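1/ Tile grout on work surfaces, a thread. I've regrouted three countertops and one shower this year and kept notes on all of them. Most of the trouble came from water ratio and timing, so that's most of the thread.

2/ Joint width decides the product. Under 1/8 inch, unsanded. Above that, sanded. Sanded grout in a narrow joint bridges at the top and leaves a void underneath. You find the void months later when a chair leg or a pan goes through it.

3/ Old grout comes out to at least two-thirds of the tile depth. An oscillating tool with a carbide blade is fine on straight runs. Switch to a hand saw within an inch of any corner. I chipped two tiles in the Endstead kitchen learning this.

4/ Vacuum the joints, then wipe with a damp sponge, then vacuum again once dry. Dust left on the tile edge is the usual cause of grout that lifts out in strips.

5/ Mixing. Weigh the water. The bag gives a range and I use the low end. Extra water makes it spread nicely and cure soft and blotchy. Mix, leave it 10 minutes, mix again. Do not add water at the second mix.

6/ Pot life at room temperature was 40 minutes with the Rotirard sanded, less in July with the windows open. Mix what you can place in half that.

7/ White tile, since people keep asking what color to use on it. Bright white grout on a table or counter will be gray-brown along the front edge inside a year. Light gray starts closer to where it will end up.
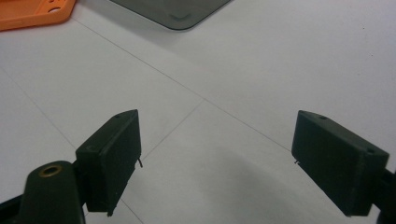
STEP ORDER FOR A TABLETOP

8/ Float held at 45 degrees, strokes diagonal to the joints. Pack first, then a second pass with the float nearly upright to take off the excess. Strokes parallel to the joint dig it out.

9/ First wipe when the grout in the joint no longer takes a thumbprint. Sponge wrung out until it doesn't drip. One pass per clean face, then rinse. If the rinse water is the color of the grout, change it.

10/ Haze comes off later with a dry cloth. If it doesn't, use a sulfamic acid cleaner after the cure time on the bag, never on marble or limestone. Vinegar is a bad habit – it etches cement grout every time you use it.

11/ Perimeter joints get color-matched silicone, no grout. Anywhere tile meets a wall, a wood edge or a sink, the two sides move differently and grout will crack there. I used Bistia silicone on the last two jobs. The match was one shade warm.

12/ Sealer. Cement grout wants it, epoxy doesn't. Two thin coats, wiped off the tile before it dries. Test with a few drops of water every October or so. Dark spots mean recoat.

13/ On epoxy: I tried the Naidu two-part kit on a 50-tile panel. Stain resistance is excellent. Working time is short, cleanup is unpleasant, and leftover film on a glazed face needs solvent. I'd use it behind a stove and nowhere else.

14/ Still to test: whether misting during cure helps with color variation. I have two offcut panels from the same box, same grout, one misted twice a day and one left alone. Will post both when they've had a month.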